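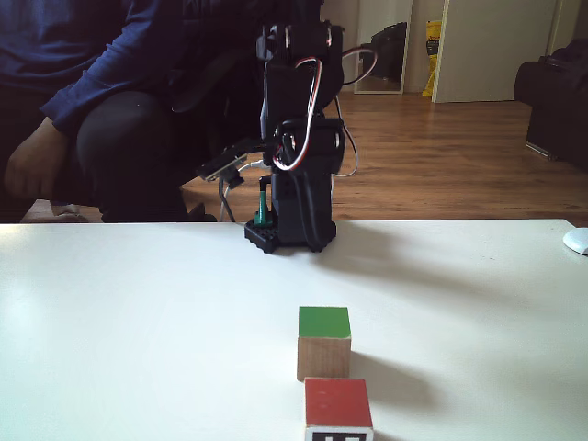
Questions we get about Jedine cubes, the wooden cubes with painted tops sold by Pliler.

## Are all the faces painted?

No. Each cube has one painted face. The others are bare, so the grain shows and no two cubes look quite the same.

## Can I wash them?

Please don't put them in water. Wipe them with a damp cloth and leave them to dry in the open air for 30 minutes before they go back in the box.

## The paint has small scuffs. Is that a fault?

Light marks come with use and don't need reporting. If the paint is flaking, send us a photo and quote part number 661 – we will replace the cube.

## Can I put a printed marker on a side?

Yes. Stick it to a bare face and press down the corners. Paper labels hold better than plastic ones. To remove one, peel slowly along the grain.

## Will they scratch a white desk?

Not normally. Grit underneath can, so wipe the desk first and lift the cubes instead of sliding them.

## Do you sell single cubes?

The smallest pack is 2 cubes. Schools can order the box of 250 through our Jeluveck shop. Mixed colours are fine – list them in the order notes.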